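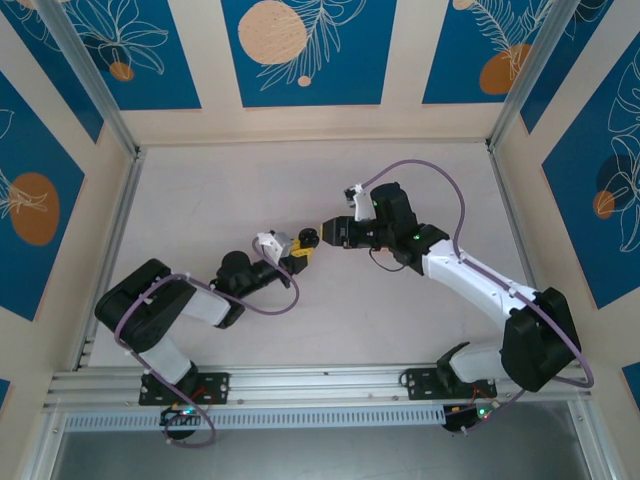 Week 5 – Teaching by hand

Right, so last week I did all the talking, and this week you get to drive! We'll be working in pairs with two arms on one rail, and I'd like you to start with the dullest task I could think of: passing a sponge from the left gripper to the right one. Bring the tips close together before you let go of anything, and go slower than feels natural (I still rush it myself).

Record 12 good passes each. If you fumble one, keep it but mark it as a miss – Feven will want those for her session on messy data. Watch the purple cables when you swing an elbow out.

Logs to me by 17 October 2025, please, and read the Satura notes first.

Merja Keskinen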